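Setting Up Your Home Practice Ring, Part 3: Ropes and Turnbuckles

OK, so your posts are standing and your boards are down. Now we get to the bit I like best, and also the bit where I made most of my mistakes. I have the Flaretti 13-foot training ring, but the Druva kit goes together in nearly the same order, so you Druva folks can follow along too.

Before you start: get a second person. I did my first set of ropes alone and it took me 11 hours (never again!).

1. Lay all 3 ropes out flat on the floor, longest one nearest the ring. Check the tape for splits.

2. Screw every turnbuckle out until you can still see a few threads inside the body. Leave yourself plenty to tighten later.

3. Hook the bottom rope first and go around the ring corner by corner. Finger tight only!

4. Do the middle rope the same way, then the top.

CAUTION: Keep your face away from the hooks while you pull. If one slips it comes back fast, and I have a chipped tooth to prove it.

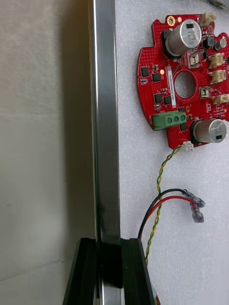 Metal bar, close up.

5. Now tighten. Give each corner two turns, then move to the one diagonally across from it. If you crank one corner all the way down first, the post leans and you get to start over.

6. Push down on the top rope in the middle of each side. Mine gives a hand's width, and I like it there. The guys at the Carnham gym run theirs a lot stiffer, so go with what your back can stand.

7. Slide the corner pads on and tie them from behind, knots facing out.

Note: New ropes stretch. Check them after your first few sessions and then whenever they start to feel mushy. No running the ropes until you've done that first check, please.

Next part is the apron and the steps.

Comments

leiva_lariat: Did mine in the barn last weekend, the diagonal thing saved me. Do you retape every year?

ringrust11: What size wrench for the Druva turnbuckles? My kit came without one.

Suplex Mom: Two turns at a time, got it. My son wants to know when the steps part is coming!!

We use cookies to remember your settings. By staying on this site you agree to our cookie policy. OK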